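Amwood club games, data card

What it is
2,000 games typed in from paper score sheets kept by the Amwood chess club, one game per row, moves in plain text. Charmaine Gumede did most of the typing. Ratings come from the club's own Trumgate list, so don't compare them with anybody else's.

What to doubt
Players write badly when short of time. I checked 100 games by hand and 4 had a move that can't be played. Assume the rest are no better. The "opening" column was filled in by a script and I would not trust it past move 15. Results marked "agreed" may be draws or may be people going home.

Not for
Rating anyone. Claims that club players are getting stronger. The Hiltus merge from March was dropped for too many duplicates.

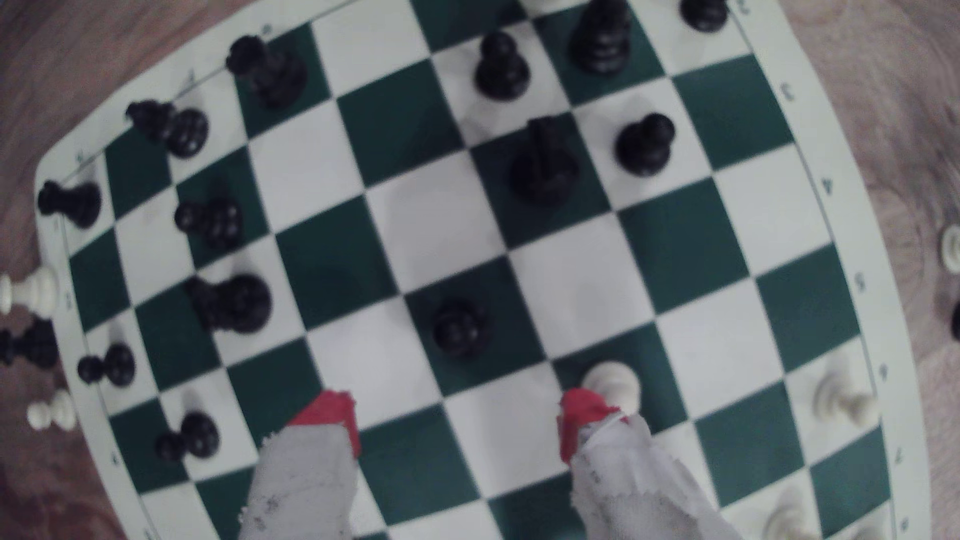
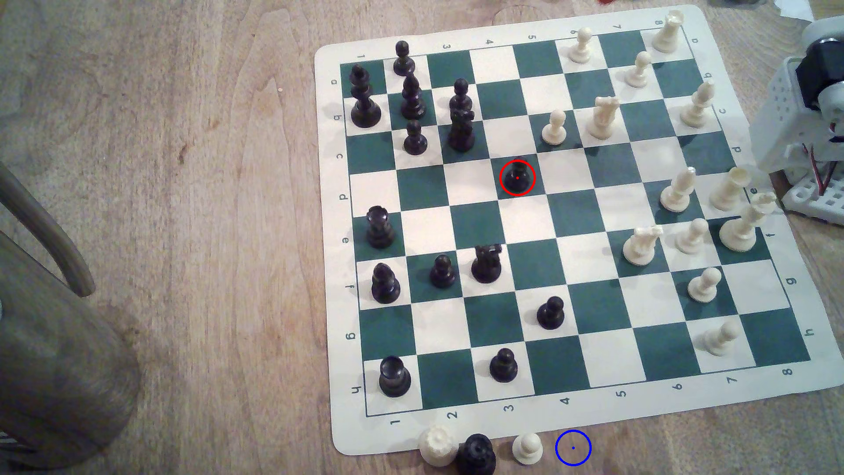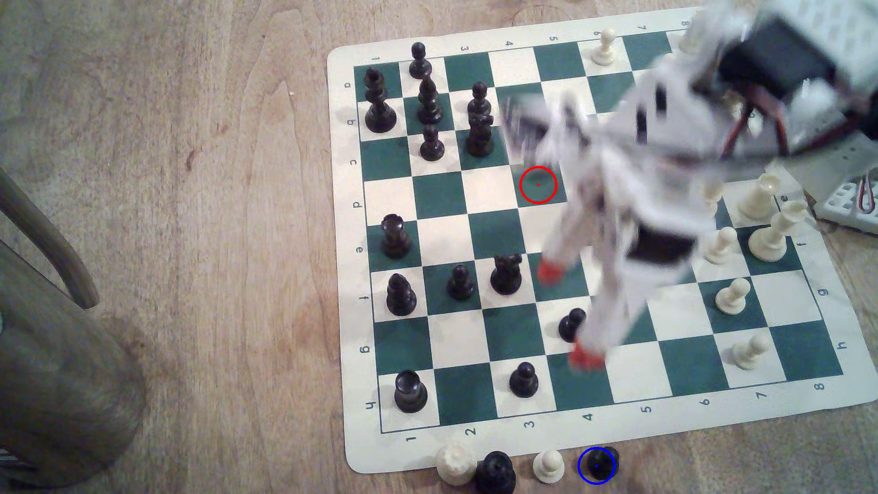

Green and white vinyl boards, coordinates in the border.

Can I use the clock times to study time trouble?
Only with great care. Most sheets have no times, and those that do were filled in by whoever remembered.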